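Work With Us > Open Roles > Laundry and Linen Attendant

Laundry and Linen Attendant, part time, Sornbridge House

Sornbridge House is a residential building with 127 furnished apartments. Most of our residents stay between one and six months while they work or study nearby. Each apartment has its own washer, and we also offer a wash-and-return service for residents who would like someone else to do it. We are looking for one more attendant to join the laundry team, starting in April.

The job is mostly done inside residents' apartments. You go in during the agreed time slot, sort what has been left in the basket, run the load, and come back to hang or fold it. Between loads you clean the washer and check that the room is as you found it. You will have a list for each shift and a set of keys signed out from the front desk.

Hours and pay

The shift runs from 8:30 a.m. to 1:30 p.m., five days a week. There is a 20-minute paid break. Pay is hourly and is discussed at the interview, depending on experience. Weekend cover comes up now and then and is paid at a higher rate. You can turn it down.

What you will do

Sort laundry by color, fabric and care label before it goes in.
Check pockets. Put anything you find in a labeled bag and leave it on the resident's table.
Choose the program and the amount of detergent from the chart.
Hang or fold finished laundry and return it to the basket or the closet shelf, as the resident has asked.
Wipe the door glass, the gasket and the detergent drawer.
Clear the drain filter when it is due and write the date on the sheet.
Report leaks, strange noises or error codes before you leave the apartment.

All of the washers are front loaders. The door is low, so expect a lot of bending and kneeling. We provide knee pads. If you have a back or knee problem, tell us and we can talk about which floors and tasks would suit you.
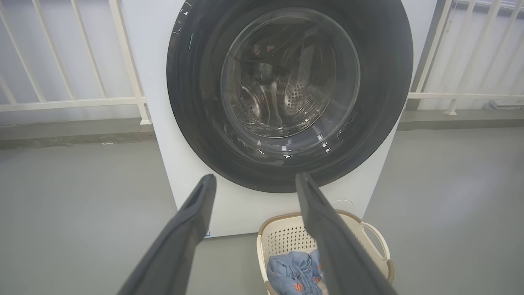 Do I need to know how to repair a washer?

Repairs are handled by Nautiyal, our maintenance contractor. You only do the routine cleaning, and we show you how to do it in your first week.

Training

You will spend your first five shifts with an experienced attendant. The first day covers keys, the time slots and the shift sheet. After that you go on the regular round and take over more of it each day. The cleaning steps are short, but they have to be done in the right order:

1. Make sure the program has ended and the drum has stopped before you open the door.
2. Look inside the drum and feel around the back for socks and other small items.
3. Pull back the fold of the gasket and wipe it out with a damp cloth, paying most attention to the bottom, where lint and water collect.
4. Dry the gasket with a second cloth. Do not use bleach on it.
5. If the filter is due, lay a towel and the shallow tray on the floor first. Open the cover slowly.
6. Leave the door slightly open unless the resident has asked for it to be shut.

Some of the machines have instructions printed only in Chinese. A translated card for those models is kept in your shift folder. Please leave any printed instructions and energy labels in place when you clean the front panels. One attendant used a scraper on a sticker last year and we had to replace the panel.

Laundry stays with the apartment it came from. Do not combine two residents' loads, even if both are small. Baskets are left on the floor in front of the washer or just beside it, and residents are asked not to fill them past the rim.

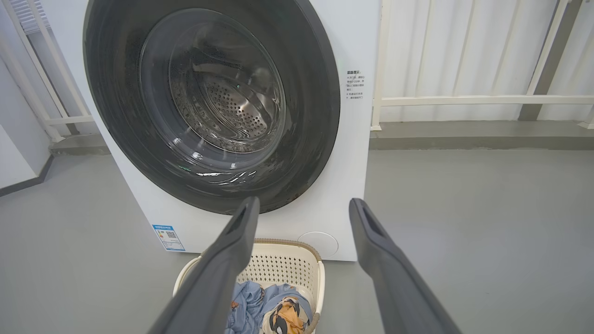 Prints and bright colors are washed cold on the first round unless the resident's note says something else. Children's clothes and bedding go in with the fragrance-free detergent. Anything marked hand wash or dry clean is set aside on top of the basket lid or on a clean towel, with a note to the resident. If you are unsure about an item, leave it out of the load and ask. A late shirt is easier to deal with than a shrunken one.

Who we are looking for

You do not need previous laundry work. Hotel, home care or housekeeping experience helps. You should be able to read care labels, follow a written list, and lift a full basket. You will be in people's homes, so we ask for two references and run a background check at our expense. Some English is needed for notes and phone calls. Spanish or Mandarin is useful.

We provide a work shirt, gloves, non-slip shoe covers and all cleaning supplies. Shift notes are entered in Comance, a simple app on a phone that we lend you. Lockers and a small kitchen are on the ground floor, and there is free parking behind the building until 2:00 p.m.

How to apply

Write a short message telling us what work you have done before, when you could start, and whether the morning hours suit you. A resume is fine but not required. Hand it in at the front desk in an envelope marked "Laundry," or fill in the form at the desk. Applications go to Jairo Cuadros, who runs the laundry team and does all the interviews.

Interviews take half an hour and include a short walk through one of the apartments. Wear comfortable shoes. We will contact everyone who applies, including those we cannot take on this time.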